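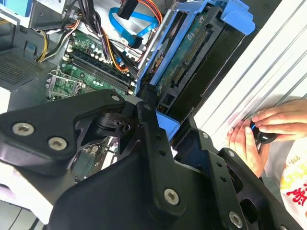
Hi all, and thanks for waiting a few extra days for this one! February was a busy month on the Fallby coast trail project, and I wanted the first bookings in before I wrote to you.

The big news is that the lakeside section is open to walkers. We've got 59 of the trail signs up, and the rest are sitting in the Bakex warehouse until the ground softens enough to dig (the hill above Dukolitz is still hard as a brick). The hostel in Dukolitz has agreed to hold beds for people walking the whole route, and they'll do a packed lunch if you ask the night before.

Bookings for the spring season stand at 97 against a target of 100, so I'm pretty happy with that. Most are couples and small groups coming for a long weekend, and we could really use more people in the middle of the week. I'd like to try a cheaper Tuesday start and see what happens.
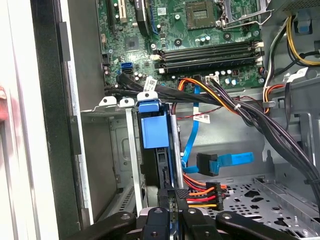

On the money side, we've spent 3000 of the printing and translation budget, mostly on the new fold-out map. It looks great - the ferry times are on the back now, which visitors kept asking for last year. The one mistake is that the Yordanov viewpoint is marked on the wrong side of the river. We'll put a correction slip in every copy and fix it in the reprint.

Still to do: the bus company hasn't confirmed the summer stop at the trailhead, so I can't promise car-free access yet. I'm also chasing a second quote for the footbridge handrail, as the first came in way over what we'd planned.

If you're happy with the Tuesday idea, let me know and I'll get the prices up on the website before the Easter rush.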